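Handheld no. 2, left finger not closing. Notes, Tuesday 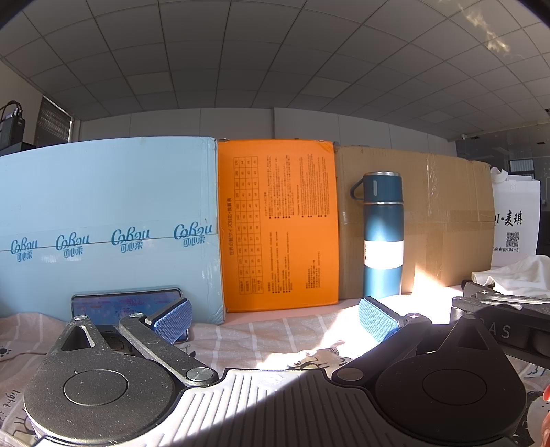 Started 9.40. Complaint from Irena yesterday evening: left finger lags on close, then catches up with a snap. She'd been doing soft goods, picking and folding, and twice it nipped the cloth and wouldn't let go. Second time she had to pull the battery lead to get it open. That's the bit I don't like. Trigger fully released and still gripping, so not just a worn bush.

She's stopped using it, tag on handle. No. 1 carries on as normal.

What the log says (Irena's last session, Grolavgate build, the old one, not the one Dean put on no. 1):
- 314 closes in the session
- first late left finger at close 100, nothing odd before that
- gets more frequent after. No pattern with trigger speed that I can see
- both stuck closes are in the last bit, motor current sat at limit the whole time
- no fault raised. None. Should have tripped on current and let go

So two faults, or one fault and one thing that ought to have caught it. Keep them apart in this write up, last time we mixed them and spent a day chasing the wrong one.

10.15. Bench, power off, moved the fingers by hand. Right side smooth all the way. Left has a gritty patch near two thirds closed. Comes and goes. Pushed sideways on the left linkage and there's play at the lower pin, a lot more than the right. Pin isn't turning in the arm as it should, it's turning in the housing. Retaining screw on that side took most of a turn before it bit. I did those up myself in January and I'd have sworn they had threadlock on. No trace of it on the thread. My fault, most likely.

Took left side down. Inside the housing: fluff. Proper wad of it, packed in behind the cap where the pivot runs. Pinkish white fibres, blanket stuff I would think but could be from any of the cloths. Right side had a bit too, dry and not packed. Photo of the wad is on the shared drive under Sani (wrong folder, will move it).

Theory: pin works loose, gap opens behind cap, fluff gets drawn in, finger drags. Then with enough of it wound round, it jams outright. Fits with it being fine for the first hundred and getting worse. Doesn't explain why opening failed as well, unless the wad wedges both ways. Tried it: packed some of the same fluff back in, closed by hand, and yes it wedges. Needs a good shove to open. OK happy with that.

10.50. Tea. Dean came by, told him about the current trip. He says the limit on the old build clamps but doesn't time out. So it will sit at the limit for as long as you like, getting warm. He changed that on the new build after the Rerivden job but it never went on no. 2 beacuse it was out on loan that week. Asked where that was written down. It wasn't.

SAFETY, read this if you use either tool:
Until the new build is on, do not put fingers between the pads with power on. Not to free cloth, not to straighten a pad. Pull the lead first, then open by hand. Irena did it right. Force at limit is enough to bruise, the knurl on the pads makes it worse. Also don't prop the tool up on the work with the trigger resting on anything.

11.20. Cleaned both sides, brush then vac. No solvent near the pads, last lot went tacky. Left pin has a flat worn on it, visible bright band, so replaced from spares. That leaves one pin in the Womex tray, need to order. Right pin measured fine, left alone. New screw both sides, threadlock both sides, witness mark in paint across the head so anyone can see if it's moved. Should have done that from the start.

Checked the base plate while I was in there. Grooves full of lint, brushed out. Nothing cracked. Pads OK, texture still sharp, no lifting at the edges.

11.55. New build on. Took two goes, first one stopped part way and the tool wouldn't wake up. Held the button and tried again, fine. Dean says that's known. Add to list of things that are known and not written down.

Zeroed, then bench test, nothing between the pads:
- 100 closes, full travel. No lag either side
- 5 deliberate stalls against a wood block. Trips and releases every time. Release is quick, you feel it kick a bit
Left threadlock to cure over lunch before doing the long one. Should have done that before the first hundred really, marks haven't moved though.

14.10. Long run, 400 closes on folded cloth. Stopped once to shift the cloth as it was walking away from me. Left finger keeps up with right throughout. One trip near the end when I trapped a double fold, let go as it should. Opened both caps afterwards. Some lint, not much, nothing wound round the pivot. Witness marks still lined up.

So mechanically I'd call it good. Not calling it fixed until Irena has had a full session on it, she works it a lot harder than I do and at odd angles.

Not sure about:
- whether fluff gets in with a tight pin too, only slower. There was some on the right side and that pin was tight. If so we need a seal or a felt ring behind the cap. Felt would shed as well though. O ring? Ask Dean
- motor. It sat at limit twice, don't know for how long all told, log only samples it. Doesn't smell, resistance same as no. 1 on the meter. Leave in, watch it
- whether the late closes have spoiled Irena's recordings. Anything after close 100 is suspect for finger position. She reckons only the encoder side matters and that one's on the motor, upstream of the slop, so the numbers will look clean when the pad wasn't where they say. Which is worse. I'd bin the lot from there on. Her call

To do
- no. 1: open both caps, check pins, paint marks. Tomorow first thing, before anyone takes it out
- order pins, and more of the small screws
- Dean to write down which build is on which tool, on the tool itself, label on handle
- lint check after every soft goods session, brush is on the hook by the vice, put it BACK
- move photo out of Sani folder
- tag stays on no. 2 until Irena signs it off

16.30. Irena had it for a short go before leaving. Says left feels stiffer than it did. Could be the new pin. Will recheck after she's done a proper session, if still stiff back the screw off a hair and redo the threadlock.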